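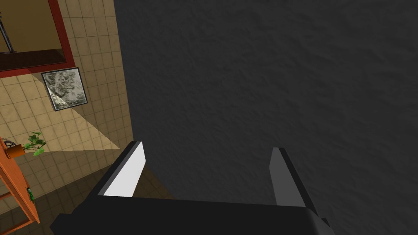
According to Zoila Sánchez, the hardest week for the pupils was the one when they had to teach the gripper to stop before it touches anything. She reports that the team wrote this part of the program again 2 times, and that the second version is the one they will bring to the competition.

Ralville, Jul 1, 2024. The robotics club of Ospina School has entered the simulation class of the Urkton Student Challenge. The club has 21 members, between the first year and the last. All work is made in a simulated room, in which a gripper with two fingers must approach objects and surfaces under the control of the pupils' own code.

The members have met for 8 months in the school library, and each team has 40 minutes at the computer per meeting. The software licences are paid by Dralum, a company of Ralville.

The final takes place in October. Schools who wish to visit a club meeting before this date are kindly asked to write to Jhosep Henao at the school office.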